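Section 4 - Loading stock bins and setting the low-stock scale

Read section 3 first if the Plulteo base plate is not bolted down yet. Nothing below works on a loose plate.

4.1 Before you start

You need: the Plulteo scale base, the bin, two M8 bolts with washers, 13 mm wrench, the power supply from the box. Phone supplies do not work, tried it, the display just blinks.

Base goes on a flat floor. Check with a level both ways. Out by more than a bubble - shim the feet, not the bin.

CAUTION: Unplug the base before seating a bin. Dropping a bin on a live load cell can throw the zero off for good.

4.2 Seating the bin

1. Wipe the top of the base. Grit under the bin shows up as drift later.
2. Lower the bin flat, low side facing the aisle.
3. Start both bolts by hand. Snug only. No power tools.
4. Push down on each corner. Any rocking, go back to 4.1.
5. Plug in. Wait for the display to settle on dashes.

Used bins are fine. Scratches and worn paint dont matter to the scale. Bent floors do - a floor that touches the base in the middle will read light on one side.

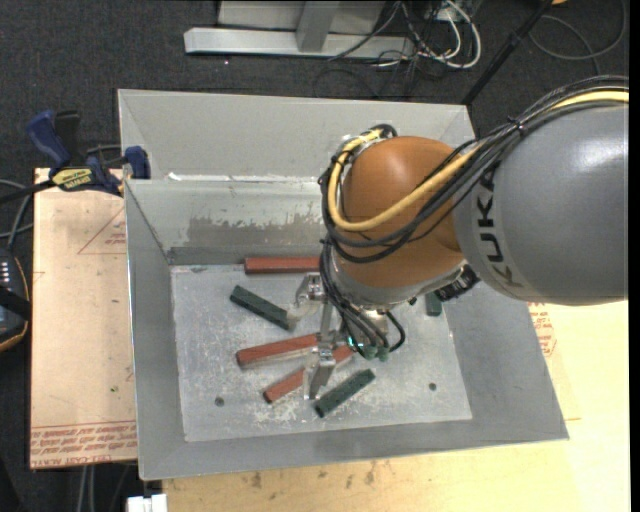

Fig. 4-1. Metal bin with sloping sides, red and green blocks on the floor.

4.3 Setting zero

1. Bin empty. Really empty, check the corners for labels and tape.
2. Hold ZERO until the display shows 0.
3. Let go. Wait for the beep.
4. No beep - repeat once. Still none, see error 356 in 4.6.

Note: zero again after moving the base, even a few inches. Also after swapping the bin for another one.

4.4 Calibrating

Use the 1000 g and 2000 g check weights. Kitchen weights are not close enough.

1. Press CAL. Display shows 1000.
2. Put the 1000 g weight in the center of the bin. Press OK.
3. Display shows 2000. Swap weights, don't stack them. Press OK.
4. Take the weight out. Display should go back to 0.

CAUTION: Set the weights down by hand. Do not drop them in.

4.5 Low-stock alert

The scale sends weight to the Tratport stock screen. Tratport works out the count from the item weight, so one item type per bin if you want a count. Mixed items - weight only.

1. In Tratport open Bins, then Add.
2. Type the base number off the sticker (left side, under the cable).
3. Enter item weight in grams. Leave blank for mixed bins.
4. Enter the alert level. Start high, bring it down after a week or so.
5. Save. First reading shows up on the next refresh.

Sites on the older Uvine hub: same steps, but the menu is called Locations and you have to save twice. Known problem.

4.6 If something is wrong

Error 356 - cell not found. Unplug, reseat the gray cable, plug in agian.

Reading creeps up or down - draft from a door or fan, or a bolt too tight. Back both off a quarter turn.

Reading fine, no alert - alert level left blank. Go to 4.5 step 4.

Display dead - try another outlet before calling. Replacement supplies come from Vlachopoulos, have the base number ready.

Section 5 covers linking more than one base.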